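Speaker notes: What the planner thinks it knows
Wilma Guthrie
April 25, 2022

Start without the title slide. Ask who has shipped a task planner that worked on the first site visit. Wait for hands. Wait longer than feels polite.

I was asked to talk about language-driven planning for household tasks. I'm going to talk mostly about the world model underneath, the dull table of facts the planner reads before it picks a step. We ran Dullix, our in-house planner, on 532 logged attempts at "put the thing away." The success number I was handed looked great. Then Ezequiel Cuesta and I read the logs, and I stopped quoting it.

Say this slowly: the plans were fine. Almost every one would pass a code review. What they were planning against was a state estimate that had gone stale or had never been right.
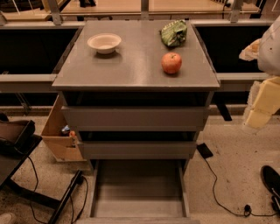
Drawer state is my favorite way to start a fight with a perception team. In Dullix a drawer was a boolean, open or closed, and you can guess who liked that (the planner people, me included). Now look at the three drawers here. The bottom one is all the way out, easy. The upper two are each out a little, with a dark gap over the front. What does your boolean say? Ours said closed whenever the opening fell below a threshold that Montserrat Gallardo picked in July and has been apologizing for since. Then the planner asks for "open top drawer," the skill assumes a flush front, and the approach pose is off before anything moves.

Don't get dragged into the threshold argument. Someone will offer a better threshold. Say we tried 2 others and moved the failures to different drawers.

Next point, object names. Apple, bowl, green bag. The first two behave. The bag is a crumpled shiny lump, and a detector that has to give it one box and one grasp center is guessing. I'd like the guess carried forward as a guess. Our interface dropped the confidence at the module boundary to keep the message small. Pause here, people usually laugh, let them.

What we changed:
Drawer opening is now a distance with an error on it.
Facts carry the time they were last seen.
The planner can ask for another look, and pays for it.

Be fair about the result. Fewer confident mistakes, slower runs. Carmela Cabello thinks the extra looks cost too much, and on short tasks I agree with her.

If there's time, the Wakel simulator story. Drawers there begin fully shut in every reset. Skip it if anyone from that group is in the front row.

Close on the question I can't answer: how stale is too stale? I have 3 slides of plots and don't trust any of them. Take questions.

Comments

Adoración Collado: Did you log how often the planner asked for a look and then ignored what it got? We had that bug for months.

Wilma Guthrie: Yes, and more often than I'd like. Send me yours and I'll send you mine.

chaimongkol_fan: A distance per drawer is just a boolean with more digits if the skill still needs a flush front.

Montserrat Gallardo: For the record, the threshold was fine on my cabinet.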